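Teswood Evening Program
Office Skills, Unit 4: Keeping a Desk Calendar
Handout for January 30, 2018

A desk calendar works only if it is turned on the first of the month and read every morning. Write deadlines in pencil. Appointments go in ink – initials and a time are enough. Page 57 of the workbook lists the standard abbreviations.

Turn a page by the lower corner and bring it up over the spiral without pulling. Pages that catch tend to tear at the holes. Clear cans, pouches and tools away from the stand first.
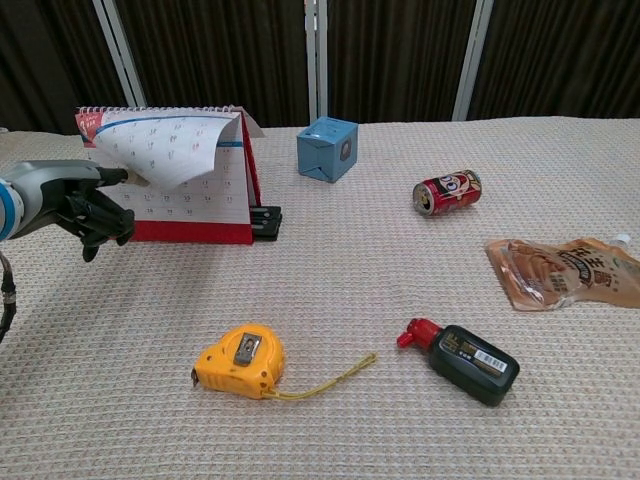
Fig. 4. Spiral-bound calendar on a red stand, top page partly lifted.

Before the old page goes out of sight, carry over anything unfinished. In the Skimari exercise, the October page has two entries that were never closed. Find both and move them.

Homework: workbook p. 46, all items. Bring your own calendar to the next class – any size with a stand.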